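Chapter 8
Water in the Home

Most of the water a household uses passes through a few fixtures: the toilet, the shower, the washing machine and the kitchen sink. This chapter follows that water from the street main to the drain. It explains how supply pipes are sized, why hot and cold lines are kept apart, and how waste leaves the building without letting sewer gas back in.

We begin in the town of Flovport, where the engineer Demyd Chornovol kept a record of water use on a single street of 60 houses. In February the street used 1,691 cubic meters. His record is used in several of the problems at the end of the chapter.
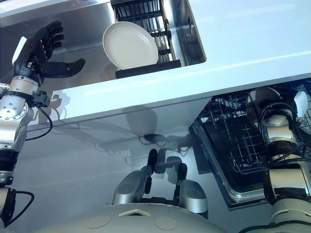
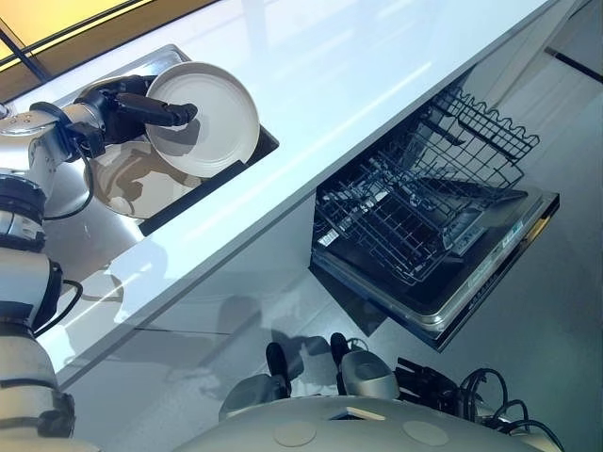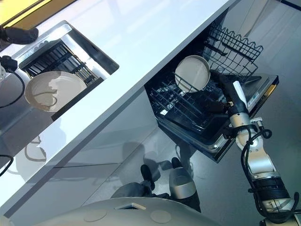
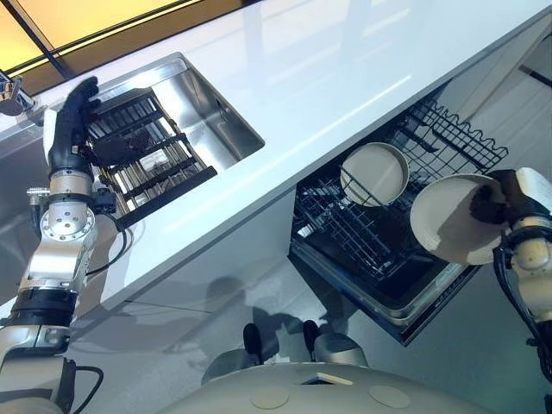
Figure 8.1 A stainless steel kitchen sink set into a white countertop.

A kitchen sink has two connections to the plumbing. The supply side is under pressure, so water rises to the faucet when the valve is opened. The drain side is not under pressure and depends on gravity alone. For this reason drain pipes are wider than supply pipes and must slope downward along their whole length.

Under the basin is the trap, a bent section of pipe that always holds a small amount of water. Section 8.2 describes its parts.

Terms to know: main, supply line, shutoff valve, trap, vent, drain slope

Before you read, find the main shutoff valve in your home and write down where it is. You will need this for the exercise on page 106.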